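Notes pour l'intervention « Le bois qui respire mal : entretenir un bardage intérieur »
Lok-yiu Siu, atelier Kuster
Version du 8 avril 2020, à relire avant de parler

Diapositive 1. Titre

Bonjour à toutes et à tous. Je me présente : Lok-yiu Siu, je travaille depuis huit ans à l'atelier Kuster, surtout sur les murs habillés de bois. Je parle lentement, c'est voulu. Le français est ma troisième langue et je préfère chercher un mot que dire le mauvais. Si une phrase n'est pas claire, vous levez la main.

(Boire un peu d'eau. Vérifier que le fond de la salle entend.)

Diapositive 2. De quoi nous allons parler

Le sujet est modeste. Il s'agit des planches posées à l'intérieur, contre un mur, dans des locaux peu chauffés : remises, ateliers, garages, anciennes granges. Je ne parlerai pas des façades, parce que Mme Trinico... (non : Trinico est le nom de l'entreprise, ne pas confondre comme la dernière fois). La société Trinico présente les façades après la pause, et elle le fait mieux que moi.

Diapositive 3. La maison Grumberg

Je commence par un cas. La maison Grumberg possède une grange transformée en atelier de reliure. Le bardage intérieur a été posé en septembre, sur une dalle neuve. Le menuisier était bon, les planches étaient belles, les clous étaient à leur place. Au printemps suivant, les lames du bas étaient tuilées, c'est-à-dire creusées dans leur largeur comme une tuile. On pouvait passer un doigt derrière.

Le propriétaire a pensé d'abord à une infiltration par le toit. Nous avons regardé le toit. Le toit était sain. L'eau venait de la dalle, qui n'avait pas fini de sécher quand on a posé le bois.

(Laisser un silence ici. Souvent quelqu'un dans la salle reconnaît son propre chantier.)

Diapositive 4. Ce que fait le bois

Vous le savez presque tous, donc je vais vite. Le bois prend de l'humidité et il gonfle, il en rend et il se rétracte. Il bouge peu dans la longueur, beaucoup plus dans la largeur. Une planche dont une face est humide et l'autre sèche se courbe. Si les deux faces reçoivent le même air, elle reste à peu près plane.

La question à poser devant un mur est donc celle-ci : est-ce que l'arrière de la planche reçoit de l'air ? Dans la grange Grumberg, la réponse était non. Les tasseaux étaient verticaux, ce qui pouvait convenir, mais une plinthe fermait le bas et un couvre-joint fermait le haut. L'air derrière les lames ne sortait jamais.

Diapositive 5. Nos mesures

Nous avons pris 41 points de mesure avec un humidimètre à pointes, toujours dans la même lame de haut en bas, puis dans la suivante. C'est un travail ennuyeux. Je le recommande quand même, car un seul point ne dit rien. Les valeurs étaient élevées tout en bas, puis elles diminuaient régulièrement. Au-dessus de la hauteur du genou, le mur était normal.

(Montrer le graphique. Ne pas lire les chiffres un par un. À la répétition j'ai perdu cinq minutes avec cela.)

Remarque pour ceux qui mesurent : enfoncez les pointes toujours dans le même sens par rapport au fil, et notez la température du local. Et notez l'essence du bois ! Mon collègue a oublié une fois et toute la série a dû être refaite.

Diapositive 6. La réparation

Nous avons déposé les deux lames du bas sur toute la longueur, puis nous avons attendu. Le client n'aime pas attendre, je le comprends. Il a payé un atelier et il voit un mur ouvert. Mais si on repose trop tôt, on recommence.

Ensuite nous avons fait ceci :
une bande d'étanchéité entre la dalle et les tasseaux ;
une fente libre en bas, protégée par une grille fine contre les souris ;
une fente semblable en haut, cachée par une moulure décollée du mur ;
les lames neuves traitées sur les deux faces et aussi sur les bouts.

J'insiste sur les bouts. Le bois de bout boit comme une paille. Beaucoup de gens vernissent avec soin la face visible et laissent le bout nu, celui qui est le plus près du sol.

Le coût du matériel pour cette réparation était de 400 euros. La main-d'œuvre était évidemment plus chère, et c'est le client qui m'a autorisée à donner le premier chiffre, pas le second.

Diapositive 7. Le pied du mur

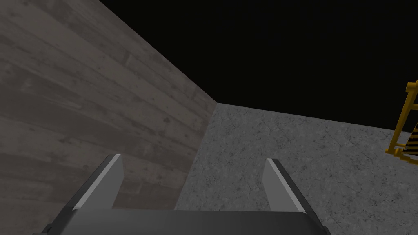 Je reste encore un moment sur cette rencontre entre le sol et le bois, car c'est là que presque toutes les erreurs sont commises. On pose la première planche directement sur le béton parce que c'est pratique : elle sert d'appui, on règle le niveau, tout le reste suit. Le joli alignement coûte cher plus tard. Utilisez des cales, réglez le niveau, puis retirez les cales. Le vide reste et il travaille pour vous.

On me demande si un joint de silicone peut remplacer ce vide. Je réponds non. Le joint retient l'eau quand elle arrive par derrière, et il cache le problème pendant un hiver ou deux.

Dans les angles, la même règle s'applique. Laissez un peu de jeu entre les deux pans, et couvrez avec une baguette fixée d'un seul côté. Fixée des deux côtés, elle se fendra.

Diapositive 8. Quand ne rien faire

Au dépôt Fisau, les lames étaient grises en bas et le gérant voulait tout changer. Nous avons mesuré : le bois était sec. La couleur venait du nettoyage du sol, de l'eau sale projetée au balai pendant des années. Nous avons brossé, nous avons passé une huile dure, et nous sommes repartis avant midi. Il faut savoir dire à un client que son mur va bien.

(Si je suis en retard, sauter cette diapositive et aller aux questions.)

Diapositive 9. Questions

Questions probables :
Le chauffage au sol : je n'ai pas assez d'expérience, le dire simplement.
Les panneaux au lieu des planches : c'est un autre comportement, renvoyer vers Trinico.
Le choix de l'huile : donner mon habitude, préciser que c'est une habitude.

Remercier l'atelier Kuster pour le prêt des échantillons et demander qu'on les rapporte sur la table avant de sortir.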